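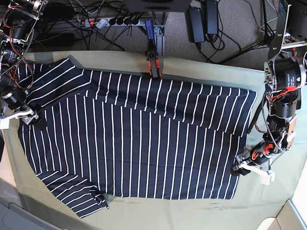

Trade Marketing Executive, Travel (ref. 46)

Stodance represents tourist boards and hotel groups to tour operators and the travel press. We need one executive for the Macedo and Bosel accounts.

Duties
Booking appointments at trade fairs
Planning press and agent trips
Monthly reports to clients

Requirements
2 years in travel trade sales or PR
Fluent written English
Full driving licence

Terms
Permanent, 29 days' leave, based at our Urkine office. Travel abroad up to 44 nights a year. Start date in October.

Send a CV and covering letter, quoting the reference, by Wed 7 July.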